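Home | News | Town | Schools | Sports | Calendar | Contact

Parnaver's old tannery reopens as a library of furniture

If you have ever carried a bookcase up three flights of stairs only to find it won't fit through the bedroom door, Parnaver has some very good news for you. The town's furniture library opened its doors in September, and it has already become one of the busiest places on Sisto Street!

The idea is simple. You join, you borrow a chair or a table or a set of shelves, and you bring it back when you're done with it. A loan runs for 13 weeks and can be renewed as long as no one else has asked for the piece. Students love it, of course, but so do families with a cousin staying for the summer, people waiting on an insurance claim after a burst pipe, and at least one couple who borrowed a dining table for a wedding lunch in their backyard (and kept the party going until well after dark).

The library fills two floors of the old Tridel tannery, which had stood shut for years behind its chain-link fence. The big north windows have been reglazed, the loading dock has a proper ramp again, and the freight elevator -- a real beauty, with its folding gate still in place -- passed inspection in time for opening morning. Anyone who grew up here will remember walking past that building on the way to the ball field and wondering what was inside. Now you can go in and sit down.

There were 516 pieces on the floor when the library opened, nearly all of them given by people in town. Membership has grown even faster than the collection, and by the end of the first month 1,621 people had signed up. The front desk ran out of membership cards twice. For a few days new members got a slip of yellow paper with a stamp on it, and some of them have asked to keep the slip instead of trading it in.

Upstairs is where the repairs happen, and it's a treat to visit. Members can bring in a wobbly stool of their own and fix it at one of the long benches, with glue, clamps and good advice close at hand. The repair room takes on the library's own pieces too. Dresser drawers that stick get a rub of wax along the runners. Table legs get reglued, and cane seats get soaked and woven again by people who clearly know how to do it. There is a wall of jars full of salvaged screws, sorted by thread, and regulars say it's the first place to look before a trip to the hardware store.

A good deal of the talk up there is about the parts of furniture most of us never look at. Hinges, casters, brackets, the little plastic feet that go missing in every move -- these are what wear out first, long before the wood or the fabric does. The repair room is putting together a free handout on checking them at home, and the advice so far is easy to follow. Tip a chair over once a year. Tighten what turns. Pull the hair out of the wheels (you will be amazed). If a rail squeaks, clean it before you oil it.

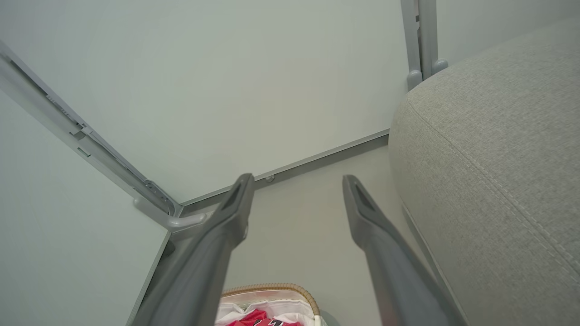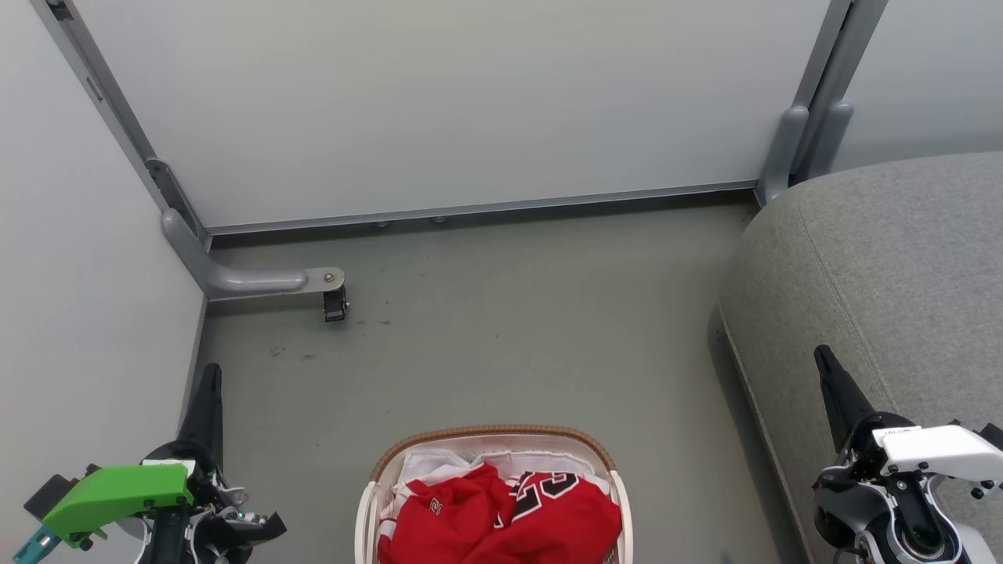

Hours have been stretched to meet demand. The library now opens at 10 in the morning and stays open until 8 in the evening, with the repair room closing an hour earlier so the benches can be swept. Membership costs 4 dollars a month, and delivery within town limits is included for anything too big to go in a car. Outside town, members need to arrange their own truck, though the dock crew will gladly help load it.

What does the library need most? Desks, by a mile. Every one of them has been on loan since the second week, and the waiting list is long. Bed frames are welcome too, and so are small bookcases and folding chairs in any color at all. Mattresses can't be accepted, and neither can anything with a recall notice on it. Donors with large items should call ahead so that space can be cleared by the elevator.

There's more on the way. The Sakai Room, a bright corner space on the ground floor named for the street that once ran behind the tannery, will host evening classes starting this winter. First up is a beginner's course in reupholstering a drop-in seat, followed by one on stripping old paint safely. Both are free to members, and the sign-up sheet hangs next to the front desk, just past the rocking chairs.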